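Skestik hand-held gripper, second month

I bought the Skestik kit in October to replace the Bronetti unit, which had too much play in the linkage for soft goods. The kit is a trigger handle, a set of black linkage arms and two finger pads. Assembly took one evening. The instructions list 16 bushings and the bag had the right number.

The trigger travel is long but even. I logged 500 grasps on cloth items before changing any settings, and 293 of those were on knitwear and fleece. Pad alignment held. The screws on the left arm needed retightening once.

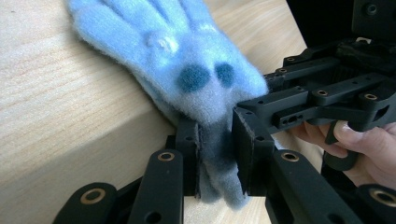

Fleece is still the hard case. The pads close well on a bunched section, but a single flat layer tends to slide out unless the approach is low - almost touching the surface. Loukia Kouris runs the same kit with Eltis pads and reports better hold on thin fabric. I have a pair on order and will repeat the test with the same items.

The spare linkage set is overpriced. Everything else I would buy again.

Contact: Hanna Stasiv | All text copyright the author | Back to top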